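Bottle day at Hanham

November 21, 2020

I finally did the big bottle sort! If you've been reading since August you'll know I have been putting this off for ages, and the pile in the back hall had got to the point where I couldn't open the door all the way. So I put the kettle on, cleared off the pine table (my favourite table in the world, knots and all) and got stuck in.

My system is pretty simple. Caps get checked, labels get read, and everything goes into one of 4 tubs. The plain clear ones are easy. The ones that slow me down are the white ones with a dark cap, because I always want to stop and read the fine print on the back and then I've lost ten minutes.

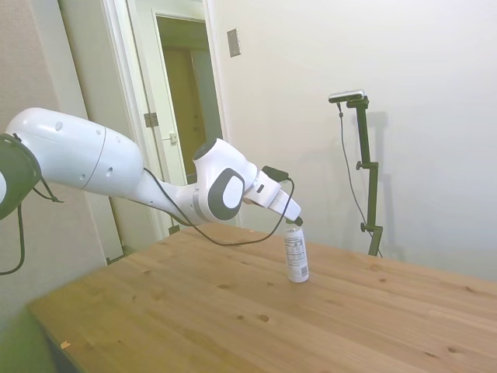
My neighbour Nermina Zupan got me into this. She keeps a running tally on the inside of her pantry door, and hers was at 2846 last I looked, which makes my 54 for the month look a bit sad – but I'm catching up! She's also the one who told me to give everything a rinse straight after drinking instead of saving it all up for one big sticky session. I wish I'd listened sooner. The smell of old iced tea in a warm hall is really something.

A few things I've changed this time round. I leave the labels on until the very end, I keep a tea towel under my elbow, and I do the awkward shapes first while I still have some patience. Lying bottles on their sides is fine on this table as long as they have a bit of a ridged base, otherwise off they roll and the dog thinks it's a game.
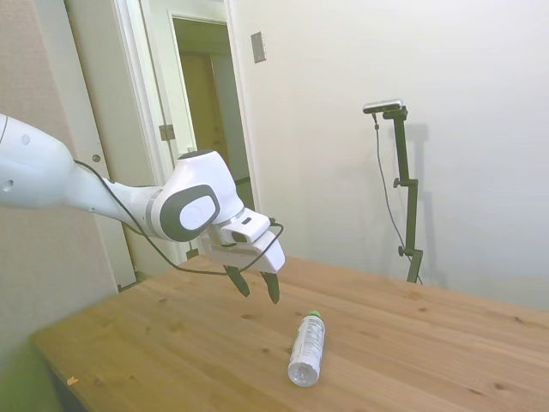 Green caps go in their own jar, by the way. I've been saving colours for a mosaic I want to make for the garden wall, and green is the one I'm always short of. Blue I could give away by the bucket! If you're near Hanham and have any green ones going spare, leave me a comment and I'll swap you for some lemons.

Next up is the jar shelf, and I'm already looking forward to it.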